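Ticket 817: Drawer task fails in sim, wrist view loses the handle

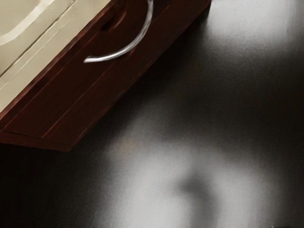
Wrist cam view at the drawer, handle coming in from the top, dark floor filling most of the rest.

Status: open, waiting on reporter
Component: Verkum sim / kitchen chores
Policy: Flidano drawer-open, January checkpoint

Opening this again, sorry everybody! I closed it too early last time. I've been trying to get the Jarkari arm to open one drawer, just one, in the Verkum scene, and it still can't do it reliably. I'm supposed to be writing up whether this thing is ready for household chores and right now my write-up is one very short word.

What I expect: arm reaches the silver handle, hooks it, pulls, drawer slides open.

What I get: arm approaches nicely, slows down, then hovers and drifts sideways until the episode times out at 3000 steps. No error in the console, no collision warning, nothing. The log just says "grasp not attempted" and moves on to the next run.

Log, my notes as I went:

9:40 am. Ran the default set. Same hover every time. Dumped the wrist view (that's the one up top). The handle is curved and pretty shiny, with a bright white highlight along the outside, and the floor has this big blurry gray glow on it. My first guess was the glow, so that's where I went.

10:15 am. Turned floor reflections off completely. The glow goes away, and the hover doesn't. Okay, so much for that.

11:05 am. Swapped the handle for the matte one from the Saavedra asset pack. Now it attempts a grasp on some runs and closes on air just above the front. Better? I guess? At least it's trying.

11:30 am. Stared at the dump again over coffee. The tip of the handle sits a little way off the wood and throws a faint shadow on the panel, and there's a small dark oval recess in the wood next to the upper part. I'm wondering if the detector locks onto the recess and calls it the handle. It's dark, it's a small oval, I'd probably fall for it too if I'd never seen a drawer.

1:20 pm. Masked out the recess, put the shiny handle back. It opened the drawer 7 times before I stopped for lunch (late, I know). Then I restarted the sim and it went straight back to hovering. Checked the config and the mask hadn't been saved. That one's on me.

2:45 pm. Mask saved properly this time. Still mixed. When the approach comes in steep, like in the dump, it stalls. When it comes in flatter it mostly gets there.

Things I've already tried, so please don't send me back to them:
- clean reinstall
- episode limit lowered to 2000 (just fails sooner)
- different random seed
- reflections off

Questions for whoever picks this up: can I cap the approach angle without retraining? And is the recess supposed to be part of the drawer front mesh, or did it come in with the handle? I can upload the full run folder, just tell me where it goes because the form here rejects anything big.

Leaving this open. I'll run the flat approach overnight and post the results in the morning.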